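The Bath Against the Brick

In Clesberg, Ritva Laitinen sells used bathtubs from a former print shop. She has 48 of them, and the dearest costs 3490. People come to her when they are tired of small showers.

"A bath wants a rough wall beside it," she told me. Her customer Pentti Kemppainen agreed with this so much that he left his bricks bare and painted nothing. He thought about it for 2 winters.

What I like in such rooms is the mix. A green tub with a white rim can stand by a plain white cabinet, and the floor tiles can be pale and shiny. 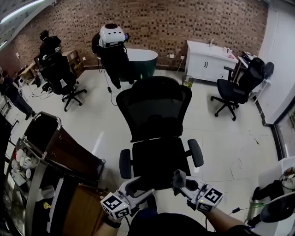

How do you clean a brick wall near a bath?

With a soft dry brush first, then a damp cloth and a little mild soap. Ritva does hers every March and lets the wall dry with the window open.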